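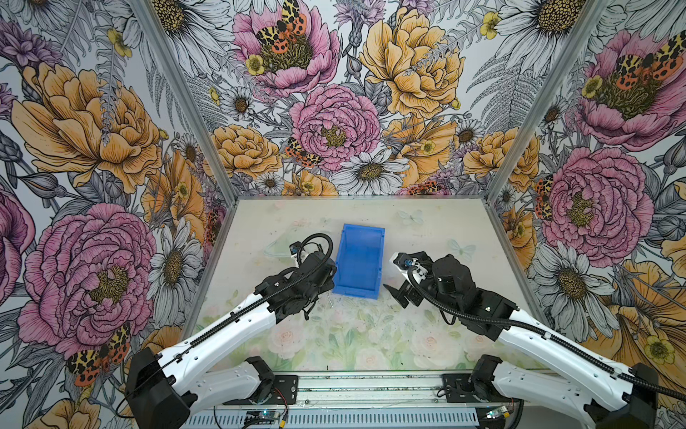 Our project at Drumano compared two ways of teaching a robot to put tools away: moving the arm by hand, and steering it by remote control. We used remote control for the main set. Both arms reach in over the table from the near corners, with the blue bin between them, so either one can get to it. We recorded 204 runs and threw out 30, mostly for jerky starts.

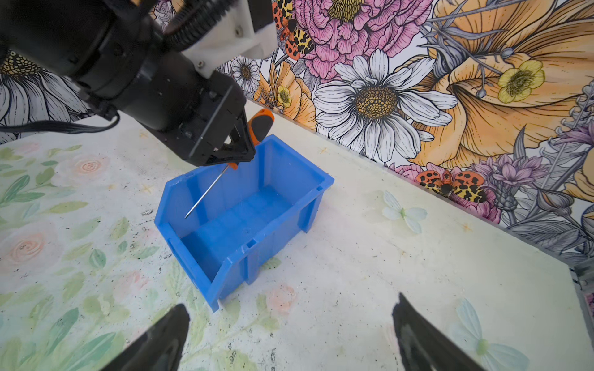

Long tools took the most practice. Three of us shared the driving, and our styles differed more than we expected. The 161 runs used for training are listed in Appendix B.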